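Arnia - purge des espaces de discussion dormants

LISEZ-MOI, version d'octobre

Arnia est un petit outil en ligne de commande qui ferme proprement les salons abandonnés d'un serveur Rundus. Vous connaissez ces salons : « Covoiturage concert », « Cadeau de départ de Tayla », « Cadeau de départ de Tayla (le vrai) ». Tayla est partie, le cadeau aussi, et le salon envoie encore des notifications.

Ce que fait l'outil

Il dresse la liste des salons sans message depuis 6 mois, prévient leurs administrateurs, attend 11 jours, puis archive. La suppression définitive est une commande à part, qu'il faut taper en entier. Shayne Harawira a demandé un raccourci clavier. La demande est classée.

Installation

Copiez le dossier sur la machine qui héberge Rundus, renseignez le jeton d'accès dans arnia.conf et lancez :

arnia verifier
arnia lister --inactifs
arnia archiver --essai

Le mode essai n'écrit rien. Restez-y un moment, surtout si vous êtes du genre à lire la documentation après.

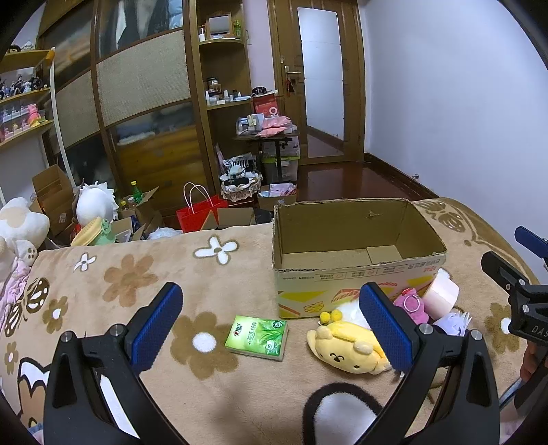 Les archives sont rangées par salon, au format texte, pièces jointes à côté. Un lot peut contenir jusqu'à 100 salons ; au-delà, Arnia s'arrête et vous suggère de réfléchir à votre vie associative. Les réactions sont conservées sous forme de mots, ce qui donne des lignes comme « pouce levé, pouce levé, aubergine ».

Limites connues

Les salons privés dont le seul administrateur a fermé son compte ne sont pas détectés. Warrick Ashby a un correctif sur sa branche, avec 2 tests qui passent et un troisième dont il préfère ne pas parler.

Les sondages perdent leur date de clôture à l'archivage. Pour le sondage sur le choix du logo, c'est une bénédiction.

L'import depuis Bolger fonctionne - lentement. Prévoyez de le lancer après 22 h.

Contribuer

Les correctifs passent par le dépôt Niltwood, un sujet par proposition. Peadar Mac Giolla relit le code, Haziq Latuheru relit le français des messages d'erreur et se montre nettement plus sévère.

Licence : voir le fichier LICENCE, à la racine du dépôt.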